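Section 4: Setting up your first wash on the Zorance

OK, so the machine is level, the hoses are on and nothing is dripping. Now for the fun part! I've set up a few of these (my own included), and this is the order I'd go in.

1. Run it empty once. Pick Rinse + Spin, no soap, and let it go all the way through. It takes 14 minutes and clears out whatever was left in the drum from the factory.

2. Sort your clothes by fabric first and color second. I know, your grandmother did it the other way around, but the Zorance picks its spin speed by fabric. Sports shirts and anything with little holes in the knit go on Airy.

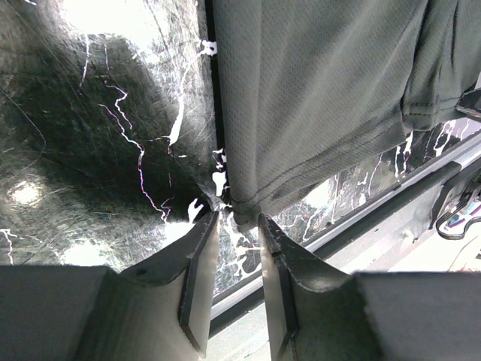
Gray knit with a fine dotted texture - Airy cycle.

3. Fill the soap drawer. The left slot is for detergent, the right one is for softener, and the little one at the back you can ignore for now. If you use Tonon liquid, stop at the lower line.

Caution: don't pour softener straight into the drum. It leaves greasy-looking spots and you'll be washing everything again.

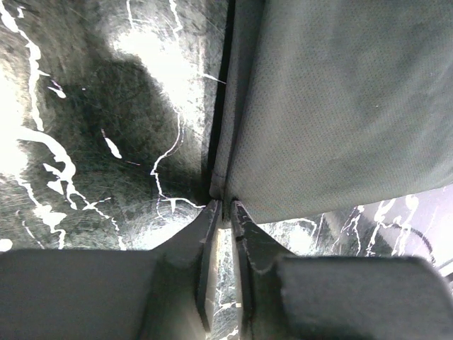 4. Load the drum loosely, up to the row of dimples and no higher. I like to shake each piece out before it goes in (sleeves and pant legs love to knot themselves together).

5. Turn the dial to your cycle and press Start. The door clicks 4 seconds later, so if you've spotted a stray sock, move fast!

6. When it beeps, take things out right away and hang them by the thicker end. Smooth the long creases down with your hand while you're at it.
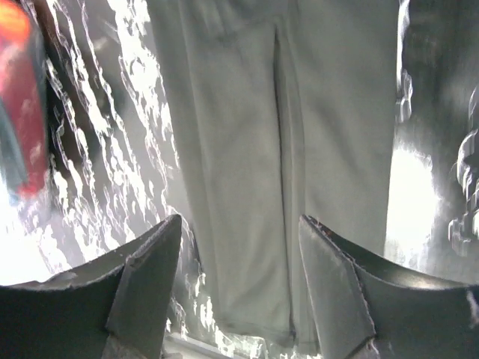
Pale gray-green cloth, hanging, with a long fold down it.

Note: the drum light stays on for 60 seconds after you open the door. You can change that in the menu under Extras - mine is off.
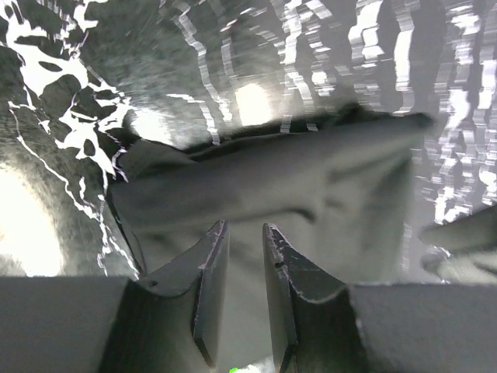 7. Leave the door and the drawer open a crack between loads so the rubber seal can air out. Wipe the seal with a plain cloth when you think of it.

If the display shows a blinking drop, go to Section 5, Water Supply.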